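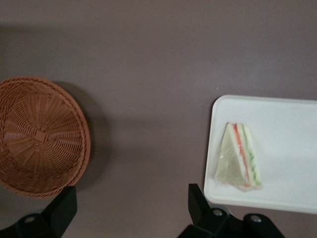
Hinance opens its Drotham workshop to visitors on 1st September

Come and watch a robot arm pack lunch, then have a go yourself

We're opening our doors! On 1st September we at Hinance are inviting anyone who fancies it into our Drotham workshop to see what our robot arms get up to all day, and I'm very pleased to say that a lot of it involves sandwiches.

I've been looking after visits here since May, when we held a small trial afternoon for our neighbours on the Valtonen estate. I'd planned a proper talk with slides (it took me ages) and people sat through it very politely. Then we started up the lunch table and that was the end of the slides. Everyone wanted to stand by the arm and watch it work between a wicker basket and a white tray, with a sandwich wedge in clear film to deal with. So this time the lunch table gets the best spot in the room, and my talk has been cut to 5 minutes.

A wrapped sandwich is a lovely thing to show people, and quite a rotten thing to pick up. The film is shiny, it crumples, and the bread underneath squashes if you so much as look at it. Our gripper has two fingers, and getting them to close firmly enough to lift and gently enough to leave you something worth eating has kept our team busy for a good long while. We call the control software Grorno, and you'll be able to see on a screen next to the table what it makes of the camera view at the wrist. That camera looks straight down past the fingers, so you get the arm's own view of the job. I still find it oddly gripping (sorry).

There will be two demonstration tables on the day. The first is the lunch table, running on its own with one of our engineers beside it to answer questions. The second is for you. You'll hold a pair of hand controls and steer an arm through the same job, basket to tray and back again. It's harder than it looks — I squashed an egg and cress in front of my whole department — but children tend to get the hang of it very quickly, and they're welcome to try as long as a grown-up is with them.

We'd also love to meet people who run kitchens, canteens and packing lines. If you have something awkward that needs picking up, bring it along in a box or a bag and we'll talk it through with you. Please nothing hot, and nothing with a strong smell, as the room is warm by the afternoon.

Entry is free, but we only have room for 200 visitors over the day, so please book a place first through the visits page on our website. Doors open at ten in the morning and we finish at four. The workshop is all on one level, with step-free access from the car park, and there's a quieter hour from ten for anyone who would like fewer people and less noise. Tea and cake will be served by humans.

Reporters and photographers are welcome at any time during the day. If you'd like to film at the lunch table or speak to an engineer, tell us when you book and I'll set aside a slot for you.

Notes to editors

Hinance builds and programs robot arms for light food handling and packing. Our workshop is in Drotham, on the Valtonen estate. Grorno is our own gripper control software.

Press enquiries: the visits desk, Hinance, Drotham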